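Unplug task in the simulator, gripper closes too early

leena_r
Hello all. Before I build the real arm in my garage, I test everything in simulation. The task is to pull a plug from the wall socket. Wrist view:

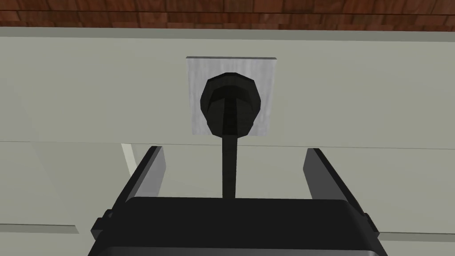

My script closes the fingers at step 680, and I think this is too early. Should I wait for contact?

Skaltetow
Don't wait for contact. Use distance to the plug head.

tapio_s
I disagree with Skaltetow. Distance is fine in simulation, but on my bench it was wrong every time. Leena, do you use one arm or 2?

leena_r
Two. I also have the view from the body, with the stone wall and the door:

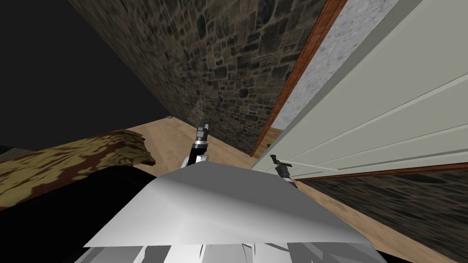

The right arm has no job in this task, so I would like to park it. Which pose is safe?

Skaltetow
Fold it close to the body. And I still say distance.

tapio_s
Agree about folding. For the rest, try both and post your logs.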